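Yunnan mint toothpaste, or how I stopped buying the same tube for twenty years

I should say up front that I am not a person who thinks much about toothpaste. For most of my adult life I bought whatever was on the bottom shelf at the drugstore, and if it was minty and didn't cost a lot, in the basket it went. Then in March my neighbor Yao-tsung Mak came back from visiting his sister with a suitcase half full of the stuff (he gives it out the way other people give out fridge magnets) and handed me a tube over the fence. I've been using it every morning and night, and I have opinions now, which my husband finds very funny.

First, the taste, because that is what everyone asks me. It is mint, but a softer, greener mint than I was used to, with something a little herbal sitting behind it, like a cough drop that has calmed down. For the first few days I wasn't sure I liked it. By the end of the week my old brand tasted like candy to me. It doesn't burn at all, and I can drink my coffee twenty minutes later without that awful sour clash.

The foam is on the low side. If you like a great big mouthful of suds you may feel a bit shortchanged, and my daughter certainly did! I found I was using too much at first to make up for it, and once I cut back to a small dab it was plenty. 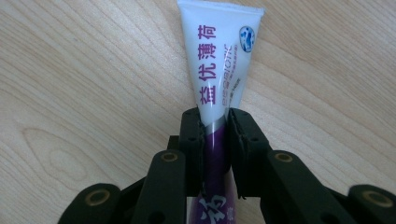
Packaging matters more to me than it probably should, seeing as the tube lives out on the counter in our very small bathroom. I like the look of this one. The top part is a nice glossy white and it changes to a deep purple lower down, so even without my glasses I can tell it from my husband's, and the name runs up the length in big purple-pink characters. I can't read Chinese, so I asked Yao-tsung, and he told me the last two, 薄荷, are just "mint." There is a line of smaller purple lettering next to them that ends in BIOTIC, but the really tiny print is beyond me, glasses or no glasses. If you are someone who needs to go over every ingredient, have a friend help you, or find a seller who posts a translation.

The plastic squeezes easily and I can flatten it from the crimped end as I go, though it does puff back a little, so I've been using one of those Drammont clips to hold it rolled. My last tube had stiff corners that poked me every single time. No such trouble with this one.

Did it do anything for my teeth? I really can't say. My gums feel fine, but they felt fine before. My dentist looked at everything on Friday and had nothing to report, and I forgot to ask her about it, so take that for what it's worth.

I'd give it four stars out of five. I took one off for the low foam and for how hard it is to find near us. The grocery in Belmonte carries it now and then, on the bottom shelf past the rice, and I buy two when I see it.

Recent reviews
Nadier bamboo toothbrush set, six months on
Drammont tube clips: worth it?
A bathroom shelf for 16 dollars
Istudbridge hand towels, washed and washed again
Reader letter: Aarti Bansal on tongue scrapers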